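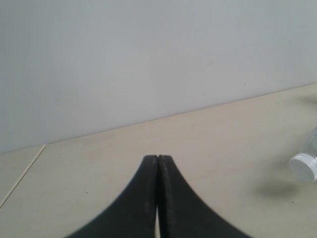
The Imard slide deck says 3,589 demonstrations. I help collect them and I'd like to say a few things about that number.

First, a demonstration is one person guiding the gripper through one pickup. Some of ours are lovely. Some are me missing a bottle, backing up, missing it again and then getting it by the neck. Both go in the folder. Both count as one.

Second, I went through a chunk of the set on Thursday and tagged 1,246 of them by starting position. Way too many start with the bottle lying on its side in more or less the same spot, cap to the left. You can guess what the model is good at.

People at Sullance keep telling me scale fixes this. Maybe. Scale gives you a lot more of the same spot if the same tired person is putting the bottles down.

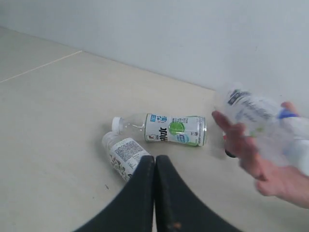

We do have rules for resetting between takes. Change the angle. Change which bottle is closest. Put two near each other now and then so it has to pick one. Good rules! They last until lunch, and then everybody's hand goes back to its favorite place.

I asked for a printed sheet of random positions. The answer was that it would slow us down. Yes, it would. I'd take half the examples if they were spread out.

Also not sold on the labels. "Success" in our log means the person running the take pressed the success key. I rewatched a few with the key pressed and I would not have pressed it.

Someone will reply that Ilimeck trained on messier data and got a great demo out of it. I've seen the demo. It's one bottle and one very patient edit.

What I'd want before anyone quotes the big number again: 5 people collecting instead of 2, positions drawn ahead of time, and a test set put together by somebody who never touched the training takes.

Anyway, back at it tomorrow morning. I've written 6 starting positions on a sticky note and none of them are my usual one. Will post the tagging sheet if I'm allowed to.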